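Home | Walks | Streets | Galleries | Notes | Links

The Urnitz Road, From the Driver's Side

The Brenitz district office says this road has been "given back to its residents." I have my doubts. Their leaflet lists 600 meters of improvements and 364 new something-or-others (the print was too small for me), and I drove it in May to see what a person notices from behind the wheel. Mostly road, as far as I can tell. Plenty of paint, plenty of sky, and a lot of asphalt for the amount of traffic.
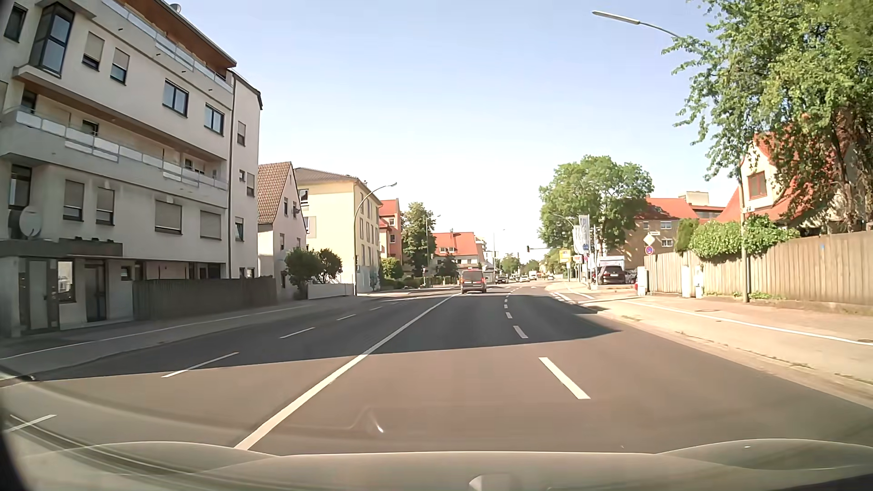
Shutters, long balconies and a satellite dish. I'd like to know who sits out over these lanes for pleasure.
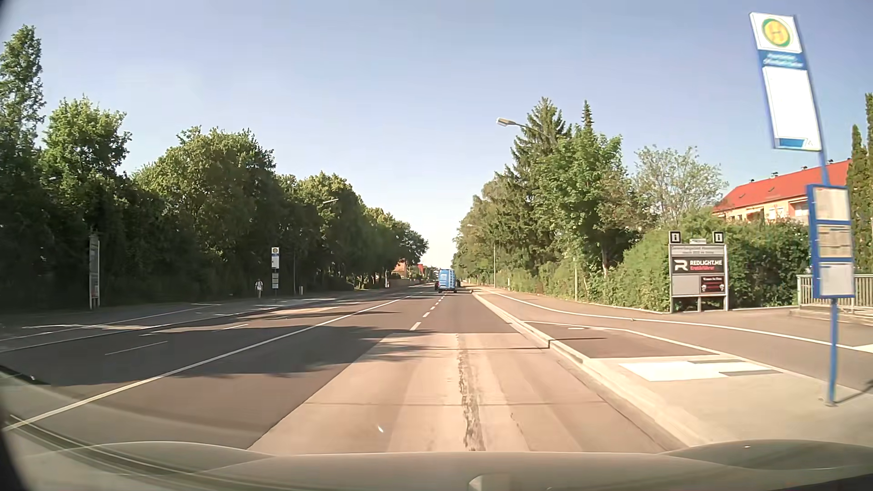
Concrete slabs with a patchy seam, then asphalt next to them. The trees are the best thing on the road, and they were not in the leaflet. 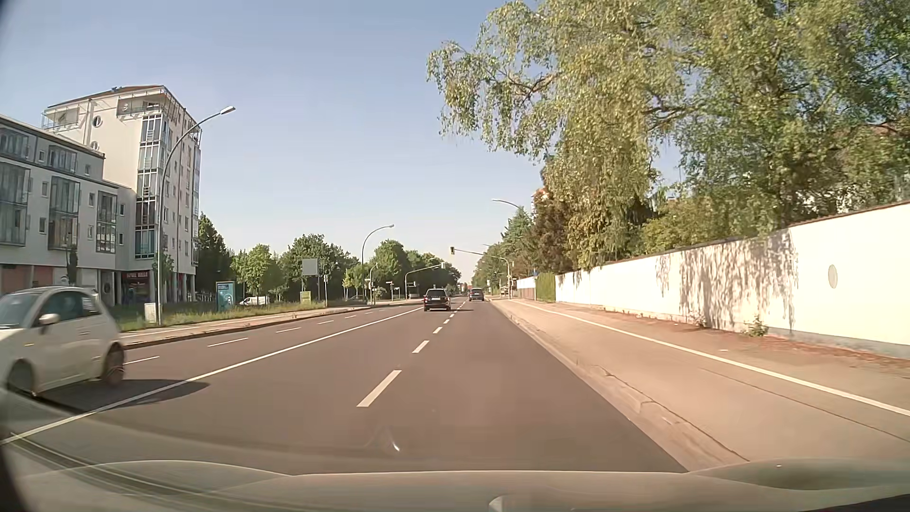

Round windows in the side wall, one over the other. Somebody's idea of character, I suppose. The grass strip could use a mower.

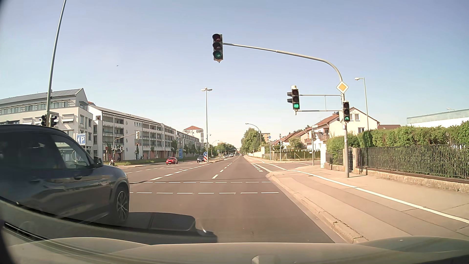 Green for cars, green for bikes. The cycle path looks decent here – I'll believe in the rest of it when I've ridden it.

Still to Check

The Barajas end, where the leaflet promises 400 more meters. I'm not holding my breath.

Filed under: Streets & Traffic, Brenitz

Text and gallery © Baltazar Villalobos | Contact | Back to top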